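Watering Frequency and Root Health in Container-Grown Herbs
Final Project Report, Introductory Horticulture, Trikstead Community College 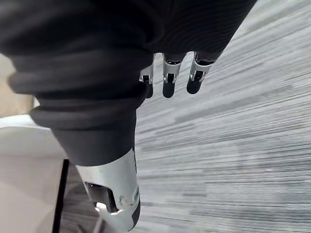

Container herbs are often lost in the first month after purchase, and most care guides name overwatering as the leading cause. The present project compared two watering schedules for sweet basil and flat-leaf parsley grown in unglazed clay pots on the south bench of the Soomro greenhouse. The purpose was to learn whether a fixed schedule could match the results of watering by soil feel.

Materials and Method

The trial used 20 pots, ten of each herb, filled with the same peat-free potting mix. Half of the pots in each group received water every second morning. The remaining pots were watered only when the top inch of mix felt dry to the touch. All pots were kept on the bench for 8 weeks and turned each Sunday to even out light exposure. Fertilizer was applied once, at planting. Water was measured with a graduated pitcher and entered in the bench log in milliliters.

Results

Total water use per basil pot averaged 3233 milliliters under the fixed schedule and 1637 milliliters under the soil-feel method. Basil on the fixed schedule showed yellowing of the lower leaves by the fifth week, and three plants had soft brown roots when unpotted. No root damage was found in the soil-feel basil. Parsley showed little difference between treatments, although growth was slightly fuller in the pots watered more often.

Discussion

The fixed schedule supplied more water than basil could use during the cloudy weeks of March. Parsley appears to tolerate wetter mix. Readings from the two pots nearest the door should be treated with caution, as they dried faster than the others throughout the trial. A later trial should include plastic pots and a larger group of plants. It should also record bench temperature daily, which was not done in this project.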